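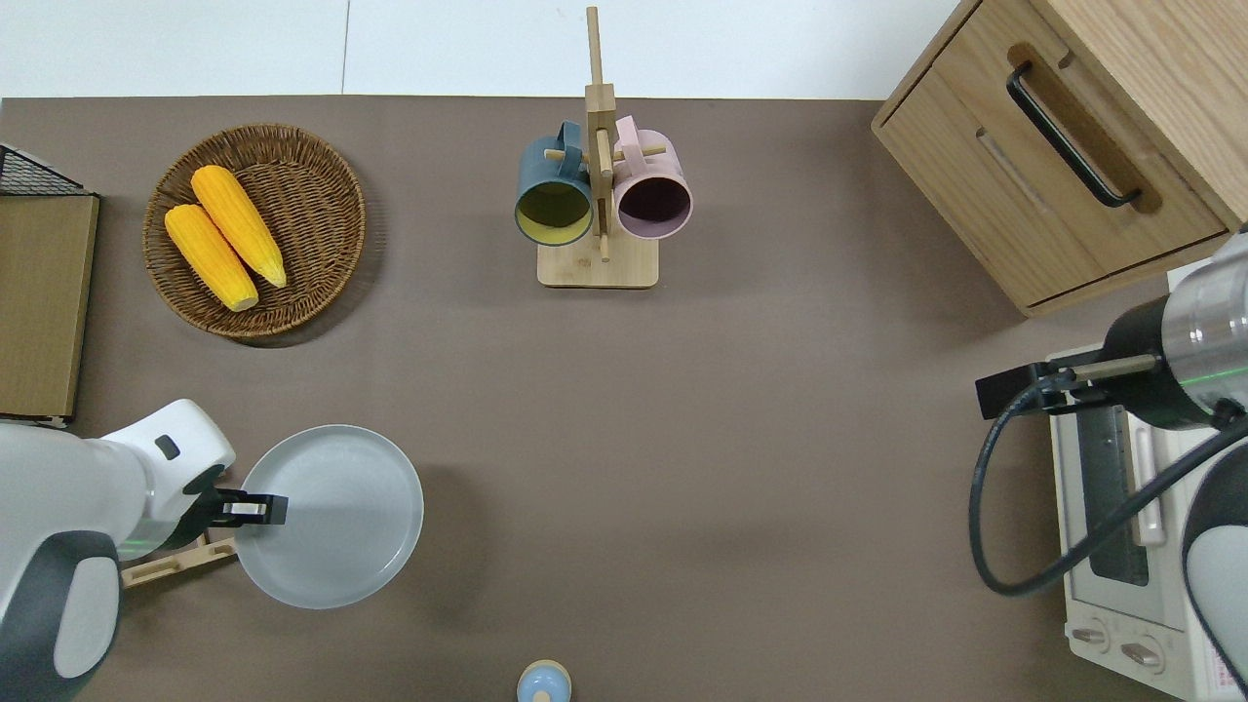 Talks > Equipment planning > Speaker notes

Budgeting for a two-arm kitchen bench

Coşkun, planning session, 2020-08-11

Reading time: 3 minutes

Opening
Say who the talk is for: people who have been told there may be money for a bench and have to put a figure on paper. I'll use the Prendport bench all the way through. Two arms, a table, ordinary kitchen things. Ask who has already had a quote. Wait for hands.

What the quote covers
The Loladum quote had 20 lines. Most people read the first one, the arms, and stop. Go through the rest slowly. Grippers were priced apart from the arms. So were the controllers, the delivery and the first service visit. Fingers were on a separate sheet that came later, and we missed it the first time.
Ask for everything in one document, with the date the price runs out. Ours ran out in June and had to be done again.

The table
Don't skip this part. We planned for the arms and left the table to the end. It has to take the weight of both bases along the back and still leave working space in front. We ended up paying for a heavier one and a mat to go on it. Measure the doorway too.
Cables need a line of their own. Allow for longer ones than the drawing shows, plus clips and a spare set. Check how many sockets you have within reach before the electrician comes, and get the extra ones done in one visit.

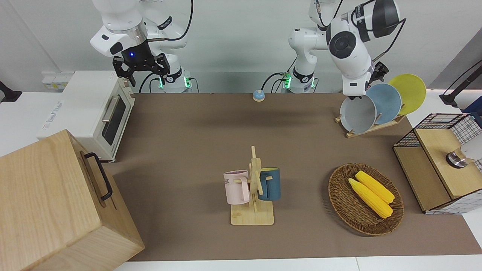 Things to handle
Small money, but it gets forgotten because it doesn't come from the robot supplier. Plates, mugs, a rack, a mug tree, a basket, a toaster oven. Buy plates in more than one colour. Buy two of anything that can break. If your purchasing system has a minimum order, put it all on one form and call it bench consumables.
We put 101 pounds against this in the first plan and had to go back for more. The oven was most of it.
A larger item such as a cabinet with a drawer takes up table space as well as money. Put it on the layout before you order.

Time
Delivery was quoted as 6 weeks. From signing to both arms working on the same table it was 56 days, so two weeks more than the quote. Some of that was us. The room wasn't ready and the risk assessment had to be written twice. Put staff hours in the plan as a cost, even if your finance people take them out again.

Running costs
Gripper fingers, mats, replacement crockery, service. Tunosstead hold a spare gripper on the shelf and we didn't — we do now. If one gripper is away for repair, a two-handed task can't be run at all, and the bench costs the same whether it's working or not.

Leasing
Only if asked. We looked at it and bought. A lease would suit a project with a fixed end date. Read the part about returning the arms and who pays the carriage.

Questions
Leave ten minutes. Someone will ask if one arm would do. For picking things up and putting them down, often yes. Holding a plate while the other hand does something else needs two. Spare copies of the cost sheet are in the blue folder.

Related items
Reading a supplier quote line by line
Floor space and door widths: a short checklist
Service contracts at Tunosstead
Cost sheet for a shared bench (blank)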